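Villuteo Shrink Sleeve Label Stock, Metallized Silver

Item group: bottle sleeves and wraps
Supplied by: Disska Packaging Supply

Description
Villuteo metallized silver is a printed sleeve film for tall cylindrical plastic bottles with a rounded shoulder. The reflective face is carried over the full height of the sleeve, and label colors are printed as bands or panels on top of it. It is sold in cut pieces for hand application and on rolls for bench applicators. Both forms use the same film and the same inks.

The film shrinks mainly across its width. Height loss is small but should be allowed for in the artwork. Keep bar codes and fine text on the straight wall of the bottle and away from the shoulder, where the shrink is greatest.

Sizes
VS-127: flat width 127 mm, for 500 ml bottles
VS-134: flat width 134 mm, for 600 ml bottles
Other widths are cut to order. Send an empty bottle with the inquiry. A drawing alone is not accepted for cut-to-order work, as wall taper is often missing from it.

Finish
Two finishes are available.
Smooth: full shrink, sleeve tight to the wall. Requires a steam or hot air tunnel.
Crinkle: partial shrink, sleeve left with fine creases. Can be applied with a hand-held hot air gun.
The crinkle finish hides scuffs from crates and conveyors better than the smooth one. It is the harder of the two to read at an angle, so type smaller than 6 point is not recommended.

Print
Up to four colors plus white. White is laid down first under any color that has to stay true; without it, red and green take on a gray cast from the silver. Bands near the shoulder should be drawn slightly deeper than required. Proofs are supplied on film, unshrunk, and must be signed before plates are made. Artwork questions go to Giorgia Santoro in prepress.

Handling
Store flat or on the core, in the original bag, out of direct sun. Film left over from a summer delivery may have begun to shrink at the edges and should be tested on one bottle before a run. Bottles must be dry and free of dust. Fill before sleeving where the bottle wall is thin, or the wall may draw in under heat.
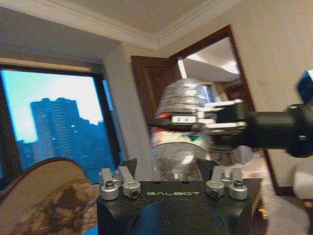 Reflective film causes false readings on some optical counters. If bottles are counted after sleeving, set the sensor on the cap or use a contact type. Fulvio Dal Bello in technical service can supply mounting dimensions for the Falladance bench applicator, which accepts both listed widths without a change of mandrel.

Removal and recycling
The sleeve has no adhesive. A vertical perforation is standard on VS-134 and optional on VS-127. Remove the sleeve before the bottle goes to recycling; metallized film is not accepted with clear bottle plastic at most sorting plants.

Ordering
Cut pieces: packs of 500
Rolls: 600 m
Minimum for printed film: one roll per design
Unprinted silver is normally in stock. Printed film is scheduled after proof approval. Orders received by noon on Monday are included in that week's cutting plan.

Sample packs contain both finishes in both widths. Contact Nidia Escobar, sales desk.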